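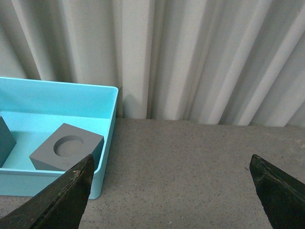
Light blue bin, gray block.

I changed how I do backups in January, and the new routine has held up well enough to write down. The old setup was one external drive and a script called Vudex that copied everything in my home folder every night. It worked until the folder passed 1000 GB and a full pass ran into the morning.

The script now compares modification times and file sizes first, then copies only what changed. Checksums run once a week, on Wednesday, against a random batch of 3000 files. Two mismatches so far, both in old mail archives, both restored from the second drive.

I keep 5 snapshots and delete the oldest by hand. Automatic deletion is written but switched off until I trust the date parsing, which still trips on folder names with spaces.

Next job is moving the logs off the laptop.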